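Course: Housekeeping Practice 1
Unit 4 – The bathroom sink area
Handout prepared by Kaiwen Du
Please read before the practical in September. Bring the Tramdale checklist with you.

4.1 Purpose of this unit

In the last unit we studied floors. Now we move to the sink and the countertop. Guests of a small hotel look at this place from very near, when they wash the hands or brush the teeth, so small marks are noticed quickly. In the Gronlow guesthouse survey, which we discussed in class, 78 of 100 comments on the bathroom mentioned the sink or the mirror.

4.2 Words you should know

Basin – the bowl which holds the water.
Drain plug – the round part that closes the drain.
Overflow hole – a small opening near the top of the basin. It lets water out before the basin becomes too full.
Gooseneck faucet – a tall faucet with a curved spout.
Vanity – the basin together with its countertop or cabinet.
Tumbler – a drinking glass without handle or foot.

4.3 Order of work

We work from the dry parts to the wet parts. First remove the loose things from the countertop and put them on a clean cloth. Then wipe the countertop, from the wall toward the basin. After that clean the faucet, and clean the basin last. Use 2 cloths, one for the faucet and countertop and one for the basin only. Do not exchange them.

The overflow hole is often forgotten. It needs the small brush, not the cloth. The chrome parts should be dried by hand immediately, otherwise the drops leave white spots.
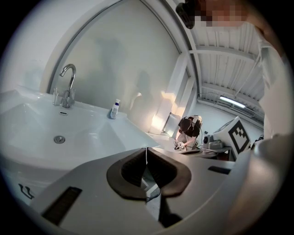
On this vanity the oval overflow hole is just under the back rim, and the chrome plug is in the middle of the basin. The glass tumbler stands close to the base of the faucet. It is clear glass on a white countertop, so it is easy to overlook it and push it with the arm. Take the tumbler away first, then the spray bottle.

4.4 Putting things back

A tumbler goes back only after it was washed and polished. At Sarklow the rule is to place it upside down on a paper disk; at Tshabalala House it stands upright. Both are accepted in the test, but follow one rule for the whole floor.

Cleaning sprays do not stay in a guest room – they return to the cart. Check that the label can be read and the nozzle is closed.

4.5 Homework

Write the order of work for your own bathroom at home, in full sentences. Underline the step where you change the cloth. Hand it in at the start of the practical.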